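Posted 10/7/24 — still open, scroll down for how to apply

**Travel Rules Desk Assistant (part time, remote OK)**
Jatari Travel Services

We need someone fast. Jatari books trips for small groups, mostly families, church choirs, school bands, people going to a wedding overseas. Lots of them have mixed passports. One person on the booking needs a visa, one needs a transit permit, one has a passport that runs out four months after the trip and didn't know that was a problem. Somebody has to catch it before the airport does. That's the job.

Right now two people cover the whole desk and it's too much going into the holidays.

**What you'd do**

- Look up entry rules for each traveler on a booking, by passport and by route. Transit stops count too, people forget those
- Write it up in plain English. Short. A grandmother should be able to read it on her phone
- Keep our country sheets up to date. There are 187 of them, some are in good shape, some are not
- Flag anything that changed since the client booked
- Answer client emails, same day if the trip is inside of two weeks
- Call consulates when the website and the airline say different things. Expect hold music

You would not be selling anything. No commission, no upsell calls. You also wouldn't be giving legal advice — if a case gets weird (old overstays, a refused visa, custody papers for a minor) it goes to a lawyer and you help the client put the file together.

**Hours and pay**

24 hours a week. Mornings Eastern are best because of the consulates, but we can talk about it. One weekend shift a month, phone on, usually quiet. Pay is $3175 a month before tax, paid on the 1st and the 15th. Paid training, first 2 weeks. After six months you get the staff rate on flights, details at the interview.

It's a fixed term thru the end of May. Good chance of going permanent if bookings hold up, can't promise it in writing yet.

**Who we're looking for**

Someone careful. Really that's most of it. You read the footnote. You notice the birth date on the form doesn't match the one on the passport scan.

Need to have:

- A year or more in travel, airline check-in, a visa office, or a school study abroad office. Cruise desk counts
- Good written English
- Comfortable in spreadsheets, nothing fancy
- Own laptop and a quiet place to take calls
- Right to work in the US

Nice to have: Spanish or Portuguese. Having used Prarko, the booking system we moved to this spring. If you haven't used it we'll teach you, it takes a couple days to get the hang of and the search is slow.

No degree needed. Please don't send us transcripts.

**Where**

Remote from anywhere in the US, or come in to the Uletti Street office if you're local. Second floor, no elevator, sorry. Desks are first come. There's a kitchen and free street parking after ten. 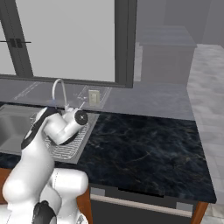 If you work from home we pay $150 toward a headset and a second monitor, keep the reciepts. You'd come in once for the first day if you can get here, we cover the ticket. If you can't, we do it by video, no big deal.

Most of our group departures go through our partner agency, Valtonen, so you'll be on a shared inbox with their staff too. They're seven hours ahead of us — leave clear notes at the end of your shift, they pick up where you stopped.

**How to apply**

Email the jobs address on our contact page with "Rules Desk" in the subject line. Send:

1. Resume, one or two pages
2. A short note on the hours you can work and when you could start
3. A sample answer to this: a client with a US passport is flying out with a connection in a third country, on two separate tickets, with checked bags. What would you ask her before you tell her anything? Half a page max

Number 3 matters more than the resume. We don't want the rules, we want your questions.

No cover letter. No calls please, the phone line is for clients and it's been nuts.

We read applications as they come in and will close this when we find the right person. First interview is a half hour by video. Second one is a paid trial morning, you work on a few old bookings with the names taken out. We'll answer everyone who sends all three items, might take us a week or so.

Need a different format for the interview, or more time on the trial? Say so in your email and we'll set it up.

Applied last year and didn't get it? Apply again, diferent role.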